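Open day at the Purnley coding school

We visited the Purnley campus in January to see its programming classes for middle and high school students. The beginner class teaches Python over 16 weeks. Students in the room we sat in on were writing a number guessing game, and the teacher had them read their code aloud before running it.

Upstairs, the Owino group works on simulation. Students write short scripts and test them in Ikar, the school's own program, before they move on to larger projects. One script we saw ran through a loop of 3000 steps and saved the results to a text file.

Parents asked mostly about homework – two hours a week for beginners, closer to four in the upper class. Laptops can be borrowed for the full term. Placement tests are held in the Adum building next door, and no prior coding is needed for the first level. 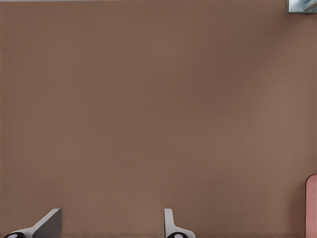 The placement test takes 40 minutes, and results are sent by email.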